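The Table on Perico Street

The first thing I ever lied to Yasaman Talebi about was tape. She asked if I had any, and I said of course I had tape, who moves into a studio without tape, and then I stood in the elevator going down to buy some with my face burning. She was my landlady, sort of. She had the lease on the whole corner of the floor and I had the lease on a table.

That was the deal. 350 a month for the white table by the window, a hook for my coat, and use of the sink as long as I didn't wash brushes in it. I didn't own any brushes. I drew with a pencil, a soft gray one that got on everything, my sleeves, my chin, once the inside of a sandwich. Yasaman drew with nothing at all as far as I could tell. She sat in the back room with the door open and talked on the phone to people in Pravari about carpets, and every so often she'd walk out and look at whatever I had on the table and say "hm."

You would not believe how many kinds of hm there are. I had a short one for hands, a long one for dogs, and one that went up at the end that she only ever used on my buildings. I hated that one. I'd gone there for the buildings! I'd picked that table over a cheaper one across town (with a radiator, and a door that locked) because of all that glass, and the city standing there behind it waiting to be drawn.

So all through June I drew the city. I drew it on the cheap paper and then on the good paper, and then on the paper I'd been saving, which my aunt had carried home from a trip in a tube as long as my leg. I'd come in early with my coffee and put the cup on the floor, because the cup was not allowed on the table. Nothing wet was allowed on the table. Yasaman wiped it every night with a yellow cloth, corner to corner, and if I left so much as a pencil on it she'd put it in my coat pocket, point down, so that I had a row of little gray dots along the seam.

Then Nouri called. Nouri was a gallery, or it was a man with a gallery, I never got that straight because he signed his letters with just the one word. He had a wall coming free. Could I send something large? Large was the word he kept using. I told him yes, I had something large, and hung up and looked at what I had, and it was a pile of very nice small things.

I taped four sheets together (my own tape, by then) and drew for days. I drew until the light went, and then I drew the lights coming on. I skipped my cousin's birthday. I ate crackers over the trash can so the crumbs wouldn't get near it. When it was done I pulled all the tape off and hated it so much I had to go and sit in the stairwell.

The one I ended up making for him I did on my aunt's last sheet, in a single evening, and it wasn't the city at all. I'm not going to tell you what it was yet. I didn't let Yasaman see it. I heard her chair scrape in the back room and I had that thing rolled up before she reached the door, and she stood there with the yellow cloth in her hand and looked at me like I'd stolen a spoon.

"For Nouri?" she said.

"For Nouri."

"Hm," she said, and it was a new one.
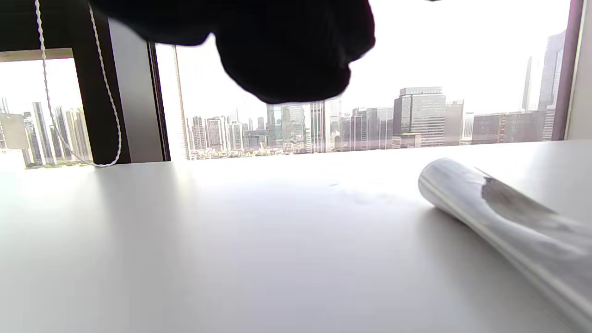 Yasaman kept her rules about the table right up to the morning the courier was due, so I came in expecting to find my drawing stuffed in the coat hook or leaning in the corner by the sink. She'd left it alone. It was lying on its side on the right, set at a slant, with the curled edge showing and the open end pointing back toward the window, and the rest of that big white top was wiped so clean it hurt to look at. Well, nearly clean. Out near the middle there was one small dark speck. I licked my thumb and got all the way to leaning over before I thought, she would have seen that. She saw everything on that table. She'd have gone around it with the cloth.

I left it where it was. I sat down on my stool and tried to work out if she'd looked. You could see a smudgy gray patch on the roll, up near the top, and I knew what part of the drawing it belonged to, but would anybody else? It could have been a hill. It could have been a cloud or a bad day with the pencil.

It was her hair. I'd drawn her from the back, at her desk, with the phone against her shoulder and one shoe off, because that was what I'd really been looking at all June whenever I got sick of rooftops. I'd gotten the slump right, and the shoe. I'd spent longer on that hair than on any skyline.

"The courier is from Drornon," she called from the back room. "They charge 97 for the tube. It's robbery. Use your aunt's tube."

"I was going to."

"And the tape is in the drawer."

"I have tape," I said.

"You have tape now," said Yasaman.

I got the tube down from behind my coat. I could hear that she'd stopped moving papers around in there, and I took my time with the lid, which always stuck. Then I put the tube down on the floor beside my coffee and asked her, through the open door, if she wanted to come and see something before it went.

She took so long to answer that the buzzer went first. Three rings, the man from Drornon leaning on it.

"Let him wait," she said, and I heard her feeling around under the desk for her shoe.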